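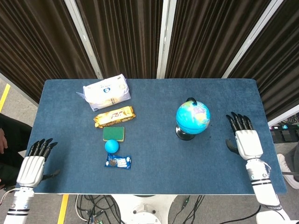 Table sorters / packers wanted, November

Lasatar needs people for sorting and packing small household bits. Tissues, wipes, snack bars, sponges, balls, biscuits in packets, the odd globe. All sorts really. Everything gets laid out on felt topped tables first, checked, then boxed.

3 places, possibly a fourth. Starting as soon as we can get you in.

What you'd be doing
Laying items out in rows, labels up
Checking wrappers for tears and splits, putting bad ones aside
Boxing and labelling, up to 300 boxes a shift when busy
Brushing down the felt at the end (crumbs get everwhere)
Keeping food and sponges in separate boxes please!

You
Tidy, steady hands, ok standing for a few hours. No experience needed, Emil Tanner will show you the ropes on your first morning. Reading English labels is a must, Finnish handy but not needed. If you have a nut allergy tell us before you come in, some of the bars have them in.

Hours and pay
Mornings, 8 till 1. Afternoons might open up later on, can't promise. 13 an hour, paid fortnightly. Tea and coffee free, bring your own lunch.

Where
Unit 496, Merville yard, door round the back next to the bike racks. Ring the bell twice, it sticks.

To apply
Short note to Vilja Vainio at the Lasatar office, name, phone number and which mornings you can do. No CV. Already worked for us at Huttunen? Just say so and we'll dig out your detials.

Questions about shifts go to Teemu Kinnunen, mornings only.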